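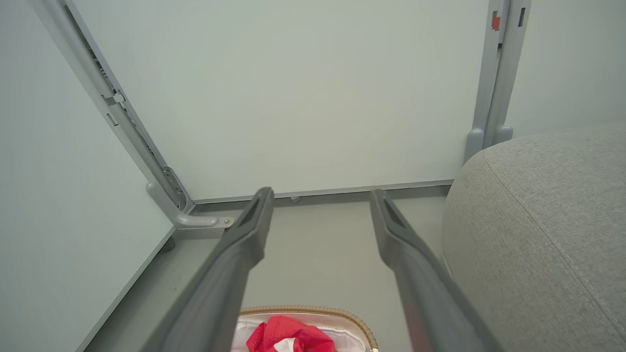

Llevo media vida viajando con una maleta más pequeña de lo que me aconsejan y con más papeles de los que me piden, y aun así cada vez que me acerco a una ventanilla de frontera se me seca la boca. No he hecho nada malo, que conste. Mi madre era igual: se ponía el abrigo bueno para pasar la aduana, aunque fuera en autobús y en pleno julio, convencida de que a la gente con abrigo la tratan mejor. Y yo, que me reía de ella, ahora me peino en el pasillo del avión.

Quiero defender aquí una cosa que suena antigua, y es la costumbre de llegar despacio a los sitios. Llegar por tierra, cruzar a pie si se puede, esperar en la sala fea donde espera todo el mundo, y dormir la primera noche en el pueblo de la frontera en vez de salir disparado hacia la ciudad que uno ha venido a ver. Ya sé que no siempre es posible, que hay quien tiene doce días de vacaciones al año y los quiere en la playa, y me parece muy bien. Pero creo que nos hemos acostumbrado a tratar la llegada como un trámite que hay que despachar, y perdemos mucho.

La primera vez que lo hice fue sin querer. Iba a Orellana – un pueblo al que casi nadie va a propósito, con un río ancho y una estación de autobuses más grande que la iglesia – y perdí el enlace por culpa de un sello que no se veía bien. El agente era un hombre joven, muy serio, que acercó el pasaporte a la lámpara, lo alejó, llamó a una compañera, y entre los dos estuvieron un buen rato mirando mi página con un cariño que yo nunca le había dedicado. Me dejaron pasar con una sonrisa, eso sí, pero el autobús ya se había ido y el siguiente salía a las seis de la mañana.

Aquella tarde cené sopa en un comedor donde el televisor estaba puesto sin sonido. La dueña me preguntó de dónde venía y, cuando se lo dije, me contó que había tenido una clienta de mi ciudad, una señora que viajaba con un canario. Me habló del canario durante toda la cena. Luego me alquiló un cuarto encima de la cocina, que olía a cebolla frita, y dormí como no había dormido en semanas. Del destino que tenía previsto, una catedral muy recomendada, recuerdo bastante menos.

Desde entonces procuro dejar hueco. Mi amigo Gaspard Lebrun, con quien he discutido esto en muchos andenes, opina que romantizo las esperas y que el viajero que presume de lento suele ser un viajero con dinero. Algo de razón tiene, y me ha costado admitirlo. Hay personas para las que una frontera es una humillación, o un miedo de verdad, y no voy a decirles yo que se sienten a disfrutar de la cola. Mi pasaporte abre puertas que otros encuentran cerradas, y eso no lo he ganado yo, me tocó al nacer. Cuando escribo sobre lo bonito que es llegar despacio hablo desde ahí, y prefiero dejarlo dicho.

Pero también es cierto que llegar despacio me ha salido casi siempre más barato. A Cisham fui en dos trenes y un barco, y entre los tres billetes gasté 35 euros, con bocadillo incluido (un bocadillo malísimo, de los que se recuerdan). El avión no bajaba de 200. Tardé un día entero, claro, y llegué de noche, con llovizna y sin saber por qué puerta se salía del puerto. Una pareja que volvía de ver a los nietos me acompañó hasta la pensión cargando entre los dos mi bolsa, que yo insistía en llevar y ellos insistían en quitarme. Si hubiera aterrizado a mediodía y cogido un taxi, no sabría ni que existían.

Lo que me molesta un poco es la prisa que nos venden. Abro cualquier página de viajes y me ofrecen los imprescindibles de una ciudad en una mañana, con el orden exacto y la hora a la que conviene estar en cada mirador. He seguido alguna de esas listas, no crean. En Fusico lo hice al pie de la letra, y a la una del mediodía ya había terminado la ciudad y me dolían los pies. Me senté en un banco a la sombra, sin plan ninguno, y allí me quedé hasta la hora de merendar viendo cómo dos hombres discutían sobre la mejor manera de podar un naranjo. Fue, con diferencia, lo mejor del día.

Así que mi propuesta es modesta. La próxima vez que tengan que cruzar a otro país, reserven una noche en el lado de allá, cerca, donde no haya nada que ver. Cambien poco dinero, compren fruta, aprendan a dar las gracias antes de necesitarlo. Si el agente tarda, que tarde. Lleven un libro, y algo de comer que no chorree. Y guarden copia de los papeles en un sitio distinto de los papeles, que este consejo me lo dio mi madre y me ha salvado más de una vez.

Yo salgo pronto para Humis, por carretera, con una parada en un paso de montaña donde me han dicho que solo hay una gasolinera y un señor que vende miel. Gaspard irá en avión y me esperará allí. Ya me ha avisado de que no piensa guardarme la cena.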